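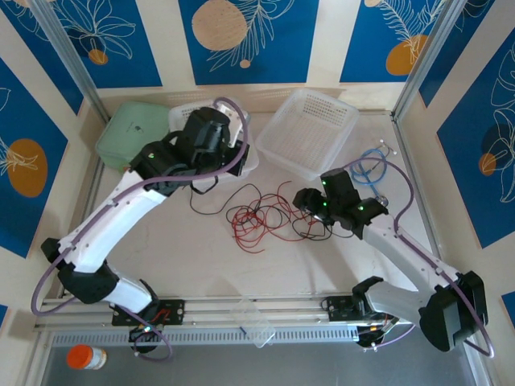 Surety for a mate, court date moved, am I still on the hook?

grusholm_gary
Posted 23:14
Quick one, bit stressed. Stood surety for a friend back in December, 2000 pounds, magistrates at Wancombe. He's done everything asked, signs on at the station, lives where he said. Now the hearing's been moved and he says I've nothing to do. Is that right? Do I have to sign again? Can't get through on the phone, gave up after the third go.

marrowfat
Posted 23:31
Did you sign for one hearing or "until the case ends"? Makes all the difference. Look at the form. Should say near your name.

grusholm_gary
Posted 23:40
Form's at my mum's. Will look tomorow. I think it said to the next hearing but wouldnt swear to it.

Thulani Moodley
Posted 07:02
Usually it's continuous, meaning it carries on each time he's bailed again on the same terms. But not always. If it was only to the next date then the court will want you to agree afresh, and he could be held till you do. Ring his solicitor, not the court. Far quicker.

pennyblack_3
Posted 07:20
Don't do anything. If they need you they'll write. My brother stood for someone at Branstead, case got put off twice, never heard a peep.

marrowfat
Posted 07:48
Terrible advice sorry. "They'll write" is how people end up in front of the bench explaining where the money is. Letters go missing all the time.

pennyblack_3
Posted 07:55
Just saying what happened to us. No need for the tone.

Thulani Moodley
Posted 08:10
Both can be true. Brother's was probably continuous so no letter needed. Gary still doesn't know which his is.

zou_lane
Posted 12:26
Has he paid anything in? My sister had to put cash down before they let her lad out, that was a security though. Different thing?

marrowfat
Posted 12:41
Yes different. Security = money handed over up front. Surety = you promise it and only pay if he doesnt turn up. You do have to show you've got it.

grusholm_gary
Posted 18:05
Right got the form. Says "to appear at each and every hearing until the conclusion" or words like that, ink's smudged. So continuous?

Thulani Moodley
Posted 18:22
Sounds like it. Still ring the solicitor and ask for it in an email. And get the new date off them, don't rely on your mate's memory. It's your money.

hollybank
Posted 18:50
Can I ask the thing no one's asking, do you trust him? You can ask to be let off it. If you think he might do a runner, tell the police in writing, before the date. After is too late.

grusholm_gary
Posted 19:03
I do trust him. He's just useless with dates. Once turned up to a wedding a week early.

hollybank
Posted 19:09
Then drive him there yourself

pennyblack_3
Posted 19:15
Agree with that one at least

marrowfat
Posted 19:30
And check his conditions havent changed with the move. Sometimes curfew gets altered and everyone forgets to say.

grusholm_gary
Posted 10:17
Update. Solicitor rang back. Continuous, nothing to sign, conditions the same, date's in the email. It's listed for the afternoon, he'd told me morning. Ta all. Will be driving.

zou_lane
Posted 10:44
Good stuff. Parking round the back of Wancombe court is 2 hours max btw, use the one by the station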